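Fórum Casa & Automação > Robótica doméstica > Já dá para deixar a loiça com uma máquina?

raposa_do_sado
4 de agosto de 2019
Abro o tópico porque em julho voltei a ouvir a conversa de sempre, desta vez num stand da Fiveo: "daqui a pouco o robô levanta a mesa enquanto você vê televisão". Levantar a mesa. Pois. Tenho 7 anos de manutenção de linhas de embalagem e ainda não vi um braço apanhar um saco mole sem alguém ter preparado o saco antes. O que me interessa é o trabalho em simulação, onde tudo devia ser mais fácil. Vejam a tarefa: uma mesa com coisas em cima e dois braços.

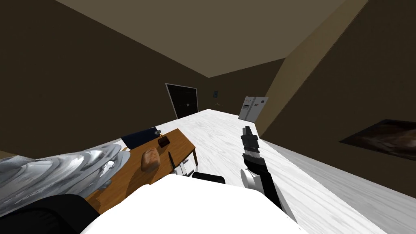
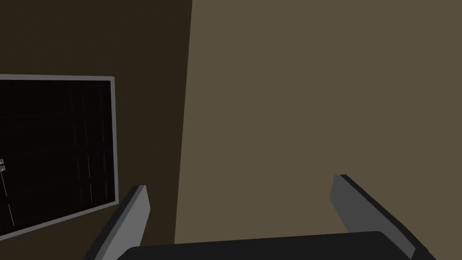
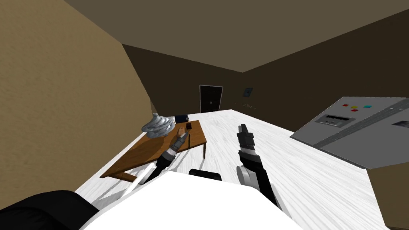
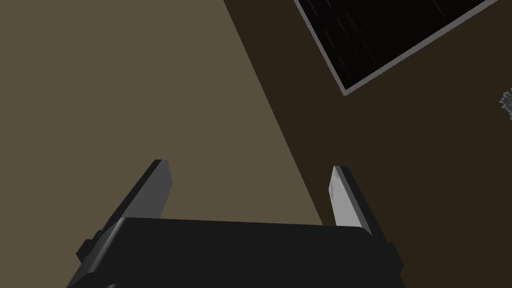 Um robô doméstico já consegue levantar uma mesa sozinho?
Em condições preparadas consegue partes da tarefa, devagar e com objetos que já conhece; numa casa qualquer, com loiça molhada e gente a passar, ainda não conheço nenhum a que eu entregasse os meus pratos.

Digam-me que estou enganado, mas tragam números.

parafuso_m8
Não estás enganado, estás é a misturar duas coisas. Simulação serve para falhar barato. Ninguém sério diz que um pão renderizado é um pão. Treina-se ali a aproximação, o alcance, a coordenação dos dois braços, e depois passa-se para o hardware com tudo o que isso custa.

raposa_do_sado
"Com tudo o que isso custa" é a frase que falta nos folhetos. Um pão verdadeiro esmaga-se. Uma faca escorrega se a agarras pelo sítio errado. Na terceira imagem há um bloquinho cor de pêssego junto à ponta da garra, coisa que uma criança de dois anos apanha sem olhar. E uma criança de dois anos também não me põe a mesa.

linho_cru
Trabalho numa lavandaria industrial e posso falar do que vejo. Temos uma dobradora Sternex para lençóis. Dobra bem, mas são duas pessoas a alimentá-la, a esticar os cantos e a tirar as peças com nódoa. No turno da manhã passam 270 lençóis. Quando entra uma capa de edredão com botões, para tudo. Portanto, quando me dizem que a máquina faz o trabalho, eu pergunto qual trabalho.

parafuso_m8
Mas isso é uma máquina dedicada, linho. Um robô com dois braços é outro campeonato, a ideia é precisamente não ter uma máquina para cada peça.

linho_cru
Pois, e a minha dedicada, que só tem um formato para aprender, já se engasga com botões. Queres que acredite que a generalista se safa melhor?

tasca_e_torno
Discordo um bocado dos dois. Na oficina pusemos um braço da Wivavham a carregar um torno e funciona. Peças iguais, tabuleiro fixo, luz fixa. Fez 148 peças seguidas na semana passada sem eu lhe tocar. O truque foi meu, não dele: perdi quase 200 horas a desenhar o tabuleiro, as pinças e os batentes. Se contar essas horas, o braço ainda me deve dinheiro. Mas já não fico com as costas feitas num oito, e isso também vale.

raposa_do_sado
Esse é um bom exemplo e não o discuto. Só que ninguém vai desenhar batentes para a mesa da minha cozinha. Lá em casa a faca está cada dia num sítio diferente, e às vezes debaixo do pano.

marmita_fria
Alguém experimentou o aspirador da Sani? O meu come os cordões dos sapatos, mas de resto poupa-me meia hora por dia. Para mim isso é uma tarefa doméstica feita por uma máquina. Acho que estão a pôr a fasquia na loiça porque sabem que aí ela perde.

raposa_do_sado
O aspirador não pega em nada – empurra-se pelo chão e chupa. Aceito que ajuda. Mas quem é que apanha os cordões antes?

marmita_fria
Eu. Tens razão, apanho eu.

parafuso_m8
Voltando à pergunta inicial. Eu queria ver a mesma tarefa repetida muitas vezes, com os objetos trocados de lugar, e a taxa de falhas publicada, incluindo as vezes em que alguém teve de intervir. Um vídeo acelerado de uma tentativa boa não me convence, e olha que eu sou o otimista do tópico.

tasca_e_torno
E o tempo por objeto. Se demora três minutos a pegar num copo, eu lavo a loiça toda entretanto.

raposa_do_sado
Nisso estamos de acordo os três. Pedi exatamente esses dados ao pessoal do stand e deram-me uma caneta e um saco de pano. Se alguém tiver um relatório com falhas lá dentro, ponha aqui a referência, que eu leio.

linho_cru
Se aparecer algum com capas de edredão, quero ler também.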